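4.3 Moving the clock, heating and hot water over to the Wornthorpe timer

Do this section after the receiver has been wired in by an electrician and the lid is back on. The wall unit must have its batteries fitted. If the display shows LO, change both batteries first.

1. Press and hold SET until the hour flashes.
2. Turn the dial to the right hour and press it once. Do the same for the minutes.
3. Choose the day. The unit works out summer time on its own from the last Sunday in March, provided the date is correct. The date is shown in the form Thu 29 December.
4. Press HOME to save. If no button is touched for 75 seconds the unit goes back to the main screen and your changes are lost.

Note: units sold under the Tirkus name have the SET button on the left-hand side. The steps are the same.

Pairing with the receiver

5. Hold the button on the receiver until its green light blinks.
6. On the wall unit go to MENU, then LINK, and press the dial. Pairing takes about 5 minutes. Do not take the wall unit off its bracket while the bars are moving.
7. When the light on the receiver stays on, turn the dial up until the flame sign shows. Check that the boiler starts.

If the light goes out instead, repeat from step 5. Thick stone walls and foil-backed plasterboard weaken the signal.

Caution: the receiver switches mains voltage. Turn the supply off at the consumer unit before you remove the lid.

Setting hot water times

The hot water channel comes with a morning and an evening period already stored. To change them, go to MENU, WATER, TIMES and turn the dial. Each day can hold up to 7 periods. Use COPY to put the same times on other days.

The cylinder thermostat is separate and is not controlled by this unit. Leave it where your installer set it. The BOOST button gives one extra hour and can be pressed again to cancel.

Where to put the wall unit

Fix it on an inside wall at chest height, out of direct sun and away from draughts. Keep it clear of radiators, lamps, televisions and cooking appliances, all of which can make it read too high. In a kitchen, do not fix it above a worktop where an oven or kettle is used. The desk stand (part 68, sold separately) may be used while you try out different spots.
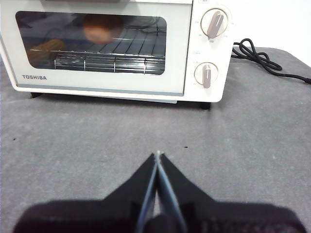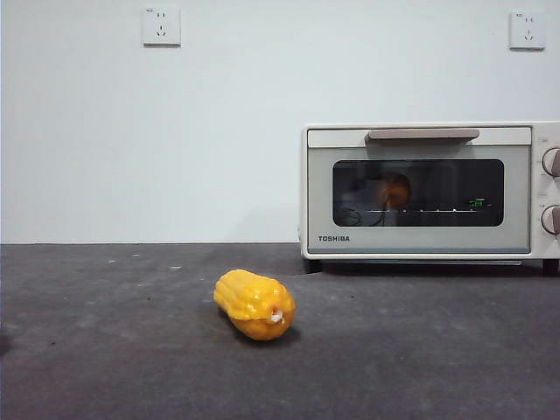

Kitchen worktop with a toaster oven, and the wall outlets behind the worktop (second picture).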